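Sodport students reach final of household robot contest

A team from Florkumlow College in Sodport has qualified for the final of the Brukomby Challenge, a student contest in which robots are programmed to do jobs around a simulated house.

The college robotics club was one of 21 teams left after the spring round, which drew 285 entries. All the work is done on computer, using a model of a two-armed robot, and each team is given the same set of rooms.

Members meet after lessons and have spent most of this term on doors – getting the robot up to them, through them and on to the next task without hitting the frame. Each run is limited to 15 minutes and points are taken off for collisions.
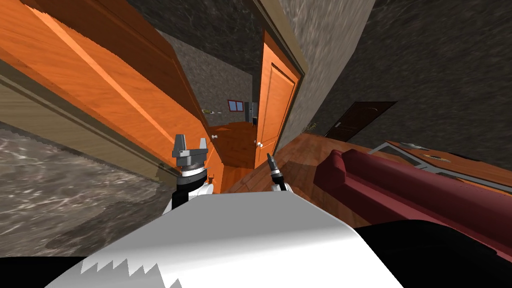
The final will be held online in April. Teams will get a new house layout 25 hours before the start, and the winners will receive a grant from the engineering firm Lüthi to spend on club equipment.

The club is open to all students at the college and no experience of programming is needed.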